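# Would a second Skasteck pay? Notes on a chain's growth plan

Rahel Egger and Cyrill Zaugg, term project, restaurant management

Skasteck is a noodle restaurant group owned by the investment firm Avov. Last spring Avov told the trade press it would take the brand national, opening in cities where no one has heard of it. Our assignment was to judge whether the plan holds up. We don't think it does, at least on the numbers we were given.

The plan assumes every new location will sell 1000 bowls in a normal week. That figure comes from the two oldest restaurants, both of them next to train stations. We asked for sales from the newer one on Rüegg Street and got a chart without a scale. Hubert Hauser, who runs the Rüegg Street kitchen, told us weekday evenings are "fine." We could not get him to say more.
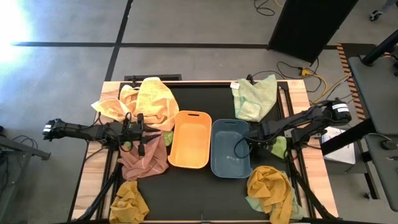 **Operating costs**

Avov expects to save 19 percent on purchasing by running all kitchens through Drunport, the supplier it already uses for its bakery cafes. We have doubts. Noodle restaurants and bakery cafes share napkins, cleaning products and some dairy. They do not share broth bones, fresh noodles or most vegetables, and those make up the bulk of Skasteck's bill. When we applied the discount only to the shared items, very little of it was left.

Rent is treated even more loosely. The plan uses one average for all cities. Mélanie Ross, our adviser, suggested we try the sums again with the rent of the station sites, and the profit in the first year went away.

**Survey**

We collected 100 answers from students at lunch. Most said they would "probably" eat at Skasteck if one opened nearby. We would not put much weight on this. Saying yes costs nothing, and our question left out the price of a bowl. Mathias Strebel in the parallel group asked a similar question with prices and got a cooler response, though his sample was smaller than ours.

**What we would want to see**

- Weekly sales from Rüegg Street, with a scale
- A Drunport quote for noodles and bones
- Rents by city

We have written to Avov again and will add any reply to the version due in January.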